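Chapter 4
Setting the Table

A pair of chopsticks is two sticks and a lot of habit! In this chapter we sort, match and lay out a full set - first by pattern, then by length - and learn where the painted end should point. You will need a cloth, a holder and 30 minutes.

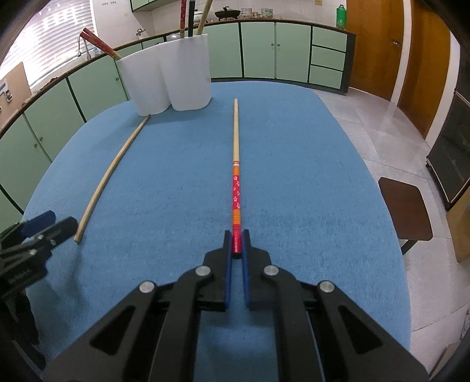

Chutima Kaewmanee disagrees with the order: match the lengths first, she says, and the pattern will look after itself. Try it both ways.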